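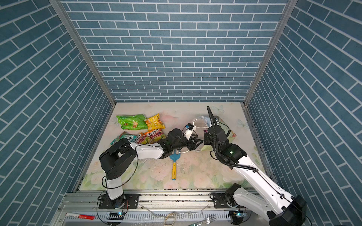 **bokel_36**
We pack gift bags, and since March two arms do part of my bench. I'm on refills and jams now — less lifting, but I miss chatting with Hiba while we packed.

**ruremeck**
Same pay?

**bokel_36**
Same pay, 20 minutes more paperwork.

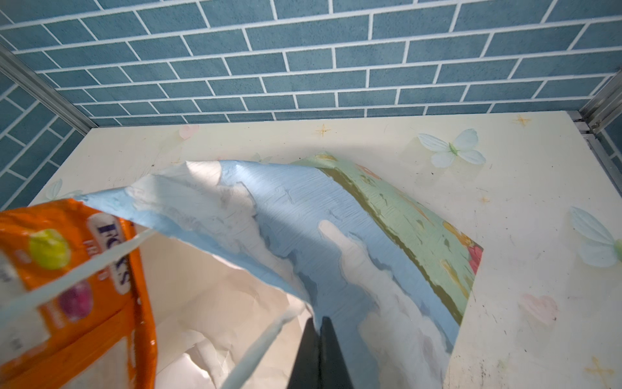
Paper bags are the fussy bit, so I still check every one.

**tinskip**
Checking is a skill! Ask for a raise.

**ruremeck**
Disagree, Trevor. They'll just say the arms did it. Get the new duties in writing first.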